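Newsletter > Around the House > December

The Blue Table and the Great Snack Sort
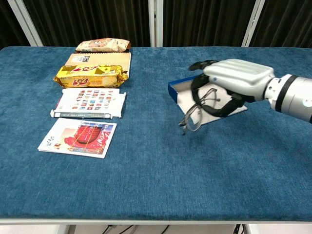 Karunaratne, pantry and post columnist
26/12/2025

I have a soft spot for the day after the holiday, when the big meal is over and all that's left is the little stuff that came in bags and parcels. This year I gave myself one table and one rule: anything that arrived in December had to be laid out, looked at and given a place to live before I was allowed to put my feet up. (I did sneak a coffee in first!)

The table is the one with the blue carpet top, which I have loved ever since it came from the Plarwood furniture sale. It's soft, things don't slide around on it, and nothing gets scratched. The one bad thing is crumbs. Felty surfaces hang on to crumbs like you wouldn't believe, so every snack stays sealed until it has left the table — I learned that in March with a bag of crackers and a very long evening with the lint roller.

I like to line things up down the left side, because that's how my brain works, and leave plenty of blue free for whatever I'm doing next. At the back is the little pillow bag with the baked goods printed on it, then a flat tan box with hardly a thing on it but a small dark label. The shiny gold and yellow pack with the big red "3+2" is going in my lunch drawer and I'm not taking questions. I do love a loud wrapper in the middle of winter.

The white box with the rows of tiny colorful squares on top is the prettiest of the lot, and I've decided the box itself is a keeper no matter what. Small flat boxes are gold in my house. They hold stamps, spare buttons, recipe cards, all of it.

And then a card! I still get a thrill from a proper card, and this one is mostly a big splash of red with some blue at the top and black script running up the white edge. It's going on the kitchen corkboard next to the old ones from Endmont, where I can see it while the kettle boils.

If you're doing a sort of your own this week, my only advice is to check the dates on the snacks before you stack them, and put the oldest in front. I once had 60 tea bags go stale behind a tower of cookies and I'm still sore about it. Next month I'm tackling the gift wrap drawer, so send me your folding tricks.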